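Bindodow Residents' Forum > Interior Fittings > Rails on timber paneling

Emeck_House_Office
Posted 10th September
Residents are reminded that towel bars and similar rails may be fitted to timber surfaces only after a request has been submitted to this office. Four requests are currently outstanding. Please quote your unit number in all correspondence.

R. Naidu, Unit 485
I wish to ask whether the rule covers replacement rails. The original in my unit was chrome. I have purchased a black one of the same length and intend to use the existing holes.

Soltau_921
Replacement has never required approval. The handbook refers to "new fixings" only.

Emeck_House_Office
With respect, the handbook was revised last October. A replacement with a different base plate is treated as a new fixing, as the old holes seldom align.

Soltau_921
The revision was not circulated to my floor. I would also question whether a round base plate the size of a coin presents any risk to a solid plank.

rao_joinery
I must disagree with the previous poster. The load on a small plate is concentrated, and softer boards will dent along the grain if the screws are overtightened. I recommend a pilot hole and a hand screwdriver. A black finish also shows scratches more readily than chrome, so the rail should be kept in its sleeve until the brackets are secure.

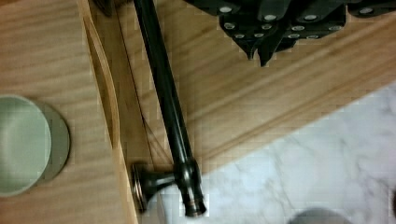

A felt washer behind each plate is advisable on pale wood. It should be trimmed to sit just inside the rim.

R. Naidu, Unit 485
Thank you. I shall submit the form. May I confirm that felt is acceptable in a bathroom? I had expected rubber.

rao_joinery
Rubber can mark an oiled surface. For a bathroom I would accept clear nylon.

Soltau_921
I have used rubber for years without a mark.

Emeck_House_Office
Either material is permitted. Unit 485, your form should be addressed to Rajeshwari Naidu's file and left at the front desk.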